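Rarosel Baseball Club Opens Registration for Winter Hitting and Pitching Program

Registration opens in February for the winter training program at the Panicker Fieldhouse. The program has 200 places for players ages 9 to 17, up from last year, when the club filled every spot and kept a waiting list.

Sessions run for 6 weeks. Players are placed in small groups by age and position, and each group splits its time between the batting cages and the indoor mounds. Catchers work with the pitchers for the second half of each session. Pitch counts from winter bullpens will be logged and passed on to spring coaches, a change parents asked for after last season.

The fee is $247 per player and includes a practice shirt. Families with more than one child in the program pay the full fee for the first child and half for each of the others.

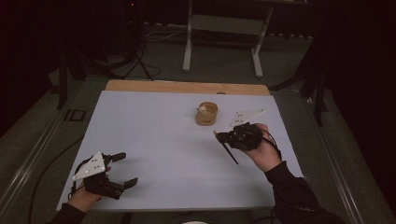
Kirsten Bergmann said the shared pitch counts were overdue, adding that her son threw for two teams last spring and neither coach knew what the other had asked of him.

The club has also agreed to a two-year lease on the cages at Polamis Park, which will be used for the oldest age group. Those players will train later in the evening, from 7:30 p.m., and will need their own rides – the Pokach shuttle does not stop at the park after 6:45 p.m. 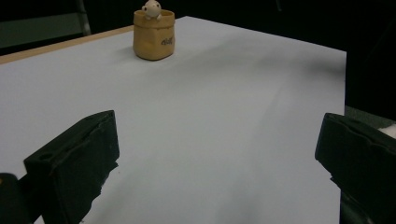

Rarosel Baseball Club – Player Development Department

Tryouts for the summer travel teams are separate from the winter program. Taking part in one does not guarantee a place in the other. Around 268 players came to the last round of tryouts, and coaches expect a similar turnout.

Registration forms are available at the fieldhouse front desk and on the club website. Players new to the club should bring proof of age to their first session. Bats must meet league rules for the player's age group, and metal spikes are not allowed indoors.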